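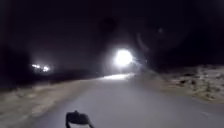

Cornham is a small test house in Virville. We compare cameras, controllers, arms and grippers for firms that build mobile robots, and we report what we measure. Night work is done outdoors on paved paths, where a single bright light ahead can upset exposure control. The log holds 2,679 runs on 38 cameras. Bench trials of grippers started in July. Yutong Hou heads the test group. We sell no hardware.

Recent items
Marras and Flirnico controllers compared
Glare and halo in low-cost cameras
Gripper bench: 2 jaw types

Last updated: Sun 19 December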